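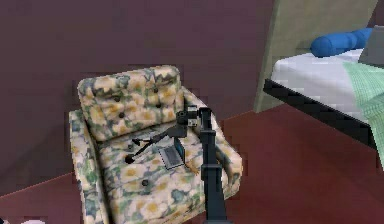 Figure 1. Rendered armchair with a small flat device on the seat. Credit: Azucena Contreras / Skevier.

3. Page Replacement Under Shared Memory Pressure

3.1 Where the trouble starts

Before we get to our own policy, we would like to spend a little time on the problem it was written for, since many readers will have met it in their own machines without having had a name for it. A modern operating system gives each process the comfortable impression that it has all the memory it could want. Behind that impression sits a fixed number of physical frames, and when these run out the system has to choose a page, put it away somewhere slower, and hand its frame to whoever is asking. The choice has to be made quickly, with very little knowledge of what the program is going to do next, and a poor choice is paid for twice: once when the page is written out, and again when it is brought back.

The textbooks give us the best possible answer, and it is a lovely one. Throw out the page that will not be needed for the longest time. The trouble, as every student points out in the first lecture (and quite rightly!), is that this asks us to read the future. What we do in practice is look at the past and hope that it resembles the future closely enough. The least recently used rule, or LRU, is the best known way of doing so. It works well for programs that go back again and again to the same small set of pages, and it works badly for programs that sweep through a large region once and then move on, because a sweep fills memory with pages that look fresh and will never be touched again.

Our interest is in what happens when both kinds of program run side by side. Suppose one process is an editor that has sat quietly for a while, with a modest working set that its owner would like to find in place when she comes back to it. Suppose the other is a backup job reading its way through every file on the disk. Under a plain global LRU, the backup job pushes the editor out of memory a page at a time. It gains nothing from doing so. The editor's owner returns, presses a key, and waits. We have all been that owner, and the first author will admit that this section began life as a rather cross email on the subject.

3.2 Clocks, hands, and reference bits

Keeping a true LRU order is expensive, as it would mean updating a list on every memory access. Most systems settle for a clock. The frames are arranged in a circle, each with a reference bit that the hardware sets when the page is touched. When a frame is needed, a hand moves around the circle. If it finds the bit set, it clears it and moves along; if it finds the bit already clear, that page is the one to go. It is a simple scheme, it needs almost no bookkeeping, and it has aged very gracefully.

What the clock cannot do is tell a page that has been touched once from a page that is touched all day long. A single bit holds only so much. Several well-known designs get around this by keeping 2 lists in place of one, with new pages entering on an inactive list and being moved to an active list only after a second touch. A sweep then passes through the inactive list and leaves the active one mostly alone. This helps a great deal, and we build on it gladly, but it leaves open the question of how large each list should be, and the usual answer has been to pick a ratio that seemed sensible and leave it there.

We found that the ratio matters more than we had expected. When the inactive list is too short, a page that really is useful may be thrown out before its second touch arrives, so that it never earns its place. When it is too long, the active list is starved and the pages everyone depends on begin to fall off the end. The right size depends on the mix of programs, and the mix changes while the machine is running.

3.3 The Liem policy

Liem is our attempt to let the lists find their own sizes. The idea came out of a long conversation between Razia Bukhari and Shamim Tanoli over how much a system can learn from its own mistakes, and it can be put in a sentence: remember the pages you have thrown out for a short while, and if they come back too soon, take that as a sign that the list they left was too small.

To do this we keep a small record for each recently evicted page. The record holds no page contents. It notes which list the page was on when it left and the value of a counter that goes up by one with every eviction. When a fault arrives for a page whose record is still around, we subtract one counter value from the other and learn how many evictions came between the departure and the return. We call this the return gap. A short gap on an inactive page says that the inactive list ought to have been longer. A short gap on an active page says the same of the active list. The boundary between the lists then moves by a small step in the direction the evidence points.

Readers who know the literature will recognize family members here, and we make no claim to have invented the practice of remembering evicted pages. What Liem adds is that the records are kept per process group, and that each group's complaints are weighed against the harm that answering them would do to the others. In the example above, the backup job produces a great many faults, but hardly any of them are returns, so it has very little to complain about and its voice counts for little. The editor produces few faults, and nearly all of them are returns. Under Liem, the editor is listened to.

The step size needs some care. Our first version moved the boundary by an amount in proportion to the shortness of the gap, and it swung back and forth in a way that was almost comical to watch on a graph. Waqas Bajwa suggested requiring 2 short returns from the same group before any step is taken, and this calmed things down considerably at the price of a slightly slower start. We have kept it that way. A more thorough treatment, perhaps borrowing from control theory, would be very welcome, and we would be happy to share our traces with anybody who cares to try.

3.4 Handling dirty pages

So far we have written as though all pages cost the same to evict, and of course they do not. A clean page, one that matches its copy on disk, can simply be dropped. A dirty page has to be written out first. It is tempting to prefer clean pages every time, and several systems do something of the kind, but a strong preference has an unpleasant side effect. Program code is nearly always clean, so a machine with many dirty data pages may end up evicting the very instructions it is trying to run.

Liem gives a clean page only a mild preference. When the hand meets a dirty page that would otherwise be chosen, the page is queued for writing and the hand looks a little further, up to a limit of 40 frames. If no suitable clean page has turned up by then, we wait for the write to finish and take the dirty page after all. The limit was chosen by trying a range of values on the Emville machines and keeping the one that gave the fewest long stalls. We do not believe there is anything magical in it, and a system with faster storage may well be happier with a smaller one.

3.5 Locking and overhead

A policy that makes good choices slowly is of little use to anyone, and we were worried for a good while that the eviction records would become a point of contention. In the first prototype they lived in one hash table behind one lock, and on a busy machine the processors spent much of their time standing in line for it. Aqeel Kakakhel rewrote this part so that the records are stored in the slot the page table entry would otherwise leave unused, where they can be read during the fault without taking any lock beyond those the fault handler already holds. The eviction counter is kept per memory node and read without synchronization. It may be slightly out of date when it is read, and we are content with that, as the return gap is an estimate in any case.

Records go stale, and stale records do harm if they are believed. We discard any record whose gap is greater than the number of frames in the machine, reasoning that no division of the lists could have kept that page resident. This rule has the pleasant property that it needs no tuning.

3.6 Test setup

We compared Liem with a plain clock and with a two-list policy of fixed ratio. All three were built into the same kernel, Udel, a small teaching kernel whose memory manager is short enough to be read in an afternoon and whose fault path we had already instrumented for earlier work. Using a single kernel meant that differences in the file system, the scheduler, and the device drivers could not creep into the comparison. The cost is that Udel lacks some features of a production system, huge pages among them, and we ask the reader to keep this in mind.

Each workload was run 30 times under each policy, with the machine restarted between runs so that nothing was left in memory from the run before. The order of the policies was shuffled. We recorded every fault along with its service time, and for the interactive programs we also recorded the delay between an input event and the first response to it, which is, to our minds, the measure that a person sitting at the keyboard would care about most. The workloads themselves are described in the next section, together with the results for each.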